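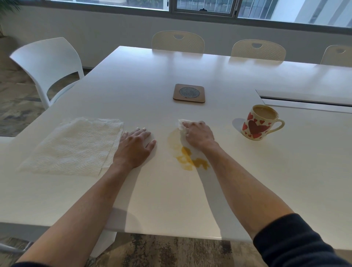
Skamora 631 Internal Search Server

Manufacturer: Bradila
Product type: Self-hosted search software, single node
Item status: Available
Page revised: September 2026

Overview

Skamora 631 indexes file shares, intranet pages and mail archives and returns ranked results through a browser or an HTTP interface. It runs on the customer's own hardware. No query text, document text or index data is sent outside the local network, and an internet connection is needed only for downloading updates. Offline update packages can be requested when the license is ordered.

The 631 replaces the Skamora 60x series. Indexes built with the older series can't be opened directly and must be rebuilt from the source documents. Configuration files can be imported, except for custom ranking rules, which use a new syntax.

Indexing

The crawler reads local folders, SMB and NFS shares, and web pages reachable over HTTP or HTTPS. It detects 232 file types by content, so a file with a wrong or missing extension is still read correctly in most cases. Scanned pages without a text layer are indexed by file name and metadata only, unless the Caron text recognition module is installed.

Changed files are picked up on a schedule. The default interval is 60 minutes and can be set separately for each source. Deleted files drop out of the results after the next completed crawl. A crawl that is interrupted resumes from the last saved position when the service restarts.

Access rights are copied from the source at crawl time. A user who can't open a file on the share won't see its title or excerpt in the results. Changes to group membership take effect at the next directory sync, which can also be started by hand from the Sources page. 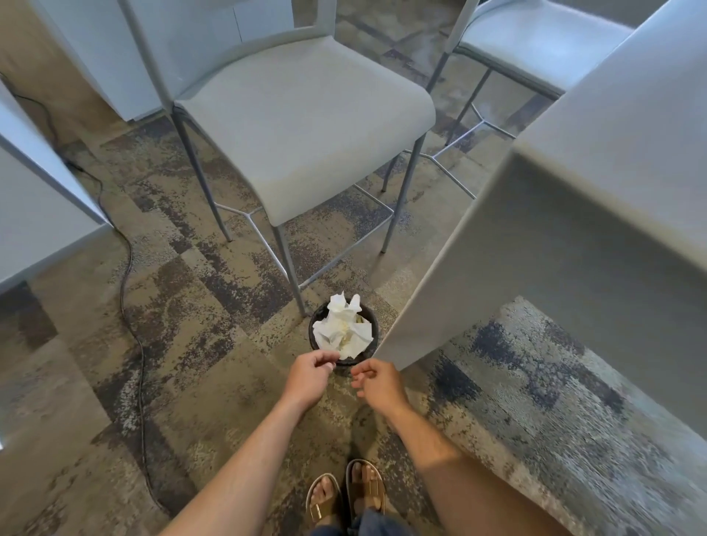
Query handling

A query may contain plain words, quoted phrases, field filters (author, date, type, source) and the operators AND, OR and NOT. Operators must be typed in capitals. Spelling correction compares the query with words that occur in the index, and it never alters a quoted phrase.

Ranking uses term frequency, field weight, document age and link count. Field weights and the age factor are adjustable. Two ranking profiles can be run side by side on the same index, with both result lists shown on one screen for comparison. Each list is limited to 1000 results. Exporting to CSV is subject to the same limit.

Near-duplicate documents are grouped under the most recent version. Grouping can be turned off per query.
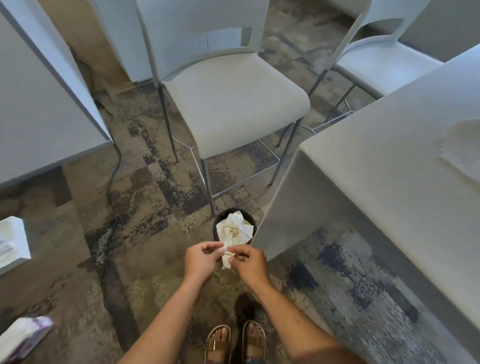
Crumpled paper napkin above a small round trash can.

System requirements

Processor: 64-bit, four cores
Memory: 16 GB, or 32 GB with Caron installed
Storage: SSD, with free space equal to 40 percent of the source text volume
Operating system: current 64-bit Linux distribution with systemd
Browser: any current desktop or mobile browser
Directory service: LDAP, optional

Storing the index on a network drive isn't supported.

Optional modules

Caron: text recognition for scanned pages and image files. Runs on the same machine and uses idle processor time by default.

Flanon: query log reports. Lists frequent queries, queries with no results, and response times. User names are masked unless the administrator turns masking off.

Licensing

The base license covers one production node and one test node. It includes updates released within 12 months of purchase. The software continues to run after that period without further updates. Modules are licensed separately and must match the version of the base product.

Related items: Skamora migration guide, Caron language packs, Flanon report templates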